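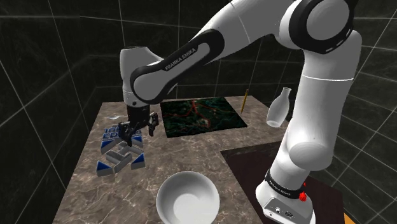

Tollex Bench Cell: Sorting and Kitting at a Shared Counter

The Tollex cell puts a single Franka Emika arm with a parallel gripper at the side of an ordinary counter. It is meant for packing and returns rooms where small parts come back mixed and have to be picked up, turned and set out again. The arm stands on its own surface beside the work area, and the counter keeps its everyday items.

Work at the counter

Small blocks are the standard training load. They lie at different angles, so the gripper has to approach each one from above at a new orientation. Bowls, bottles and utensils may stay within reach of the arm, provided they are entered in the layout file. 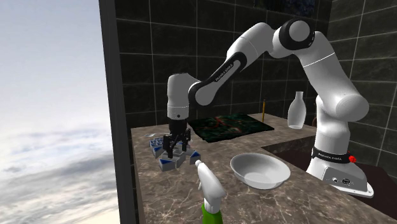
Cell layouts are prepared in Clondia, our planning software, and checked there before a shift runs them. A layout holds up to 43 objects. Changing one takes about 17 minutes for a trained operator.

Effect on staffing

At the Tamihana returns room the cell handles 800 picks per shift. Operators there no longer sort by hand. They load the counter, clear rejected picks and edit layouts. Yanti Ong, shift lead, reports less reaching and more screen work, and now rotates operators at 10:00 and 14:00.

Supplied by Favitz

Cell software, Clondia license for one seat, operator course, 170-page manual. Arm and counter quoted separately.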